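Close the Loop on the Shelf

By Sharada Rodrigues

The fault at Sulis in May was logged as a grip failure, and I think the label did more harm than the fault. The task is simple: a pair of shoes goes onto the bottom shelf of a white cabinet, one at a time, and the doors are closed. The learned controller reported success on 68 runs in which a shoe was missing from the shelf. On several of those it went on to close the doors against its own arm.

Fedir Boiko checked the finger pads first, as anyone would. They were within tolerance. The failure was in the task state. The controller had learned that one shoe on the shelf meant the job was finished, and its training demonstrations gave it little reason to think otherwise.
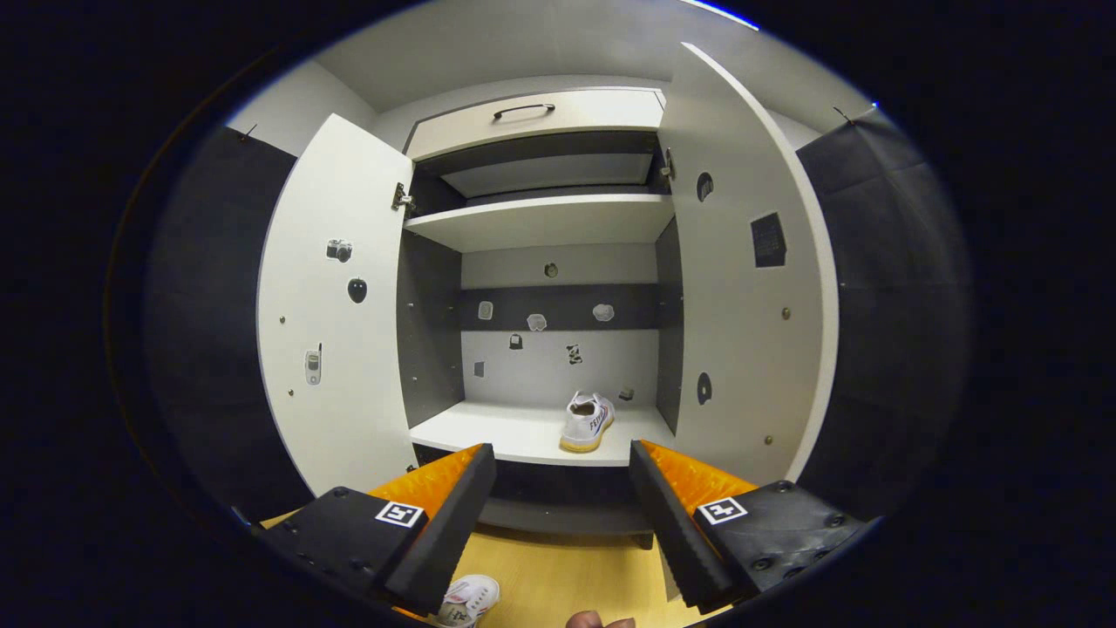 What a half-finished task looks like

With one white sneaker on the shelf and the toe of another still on the floor behind the left finger, the cabinet is neither empty nor done. A person resolves this by looking down. A controller resolves it only if the state is labeled, and in our set of 3,006 demonstrations it was not. We recorded a start and an end. Everything between was treated as motion.

Sandro Ferri argues that more data would have fixed this, and he wants 4,000 further demonstrations. I disagree. Unlabeled intermediate states do not become labeled by repetition. I would take 800 demonstrations with the object count marked at each release over any number without it.

The starting condition needs the same care. Both shoes on the floor, both doors open, nothing on the lower shelf: that should be written into the record as a checked state before the fingers move.

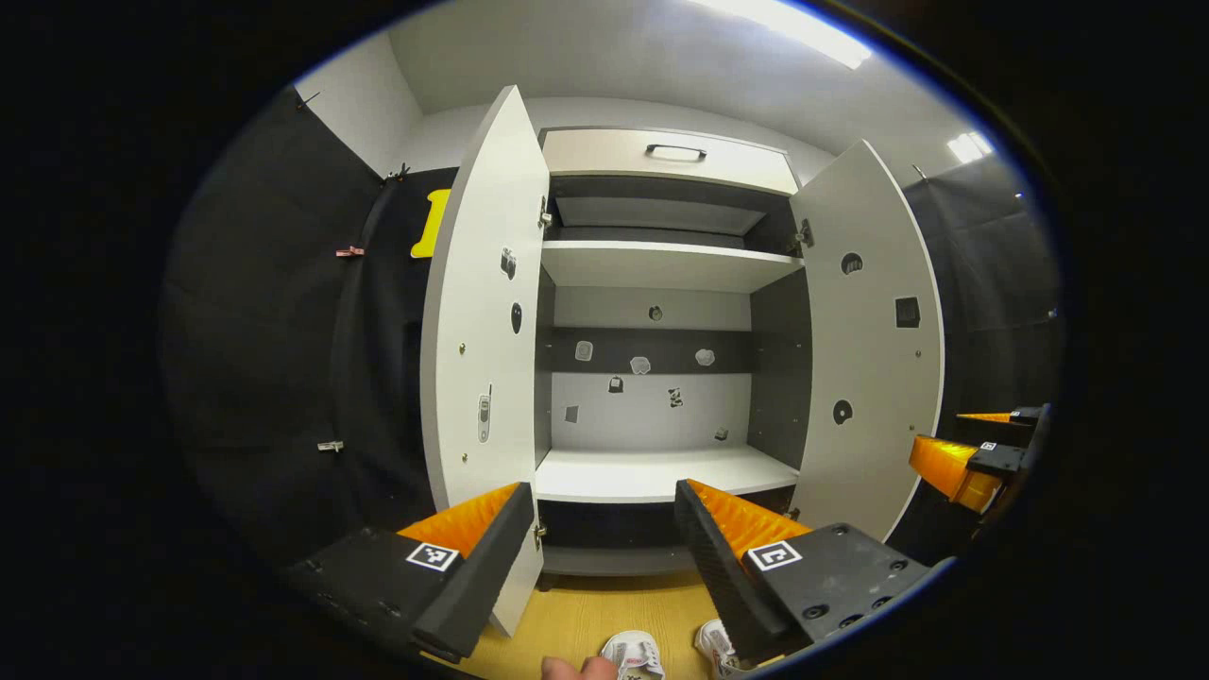 The safety side is less debatable. A door should not be commanded to close on the strength of an inferred "done." It should require a separate check that the opening is clear, made by something that did not learn from the same demonstrations. Sivaprasad Lobo proposed a torque limit on the door motion, and we have fitted one. It limits the damage – it does nothing about the false report.

My remaining objection is to the logging. "Grip failure" is still the default code in our system, and it is still the first one on the menu.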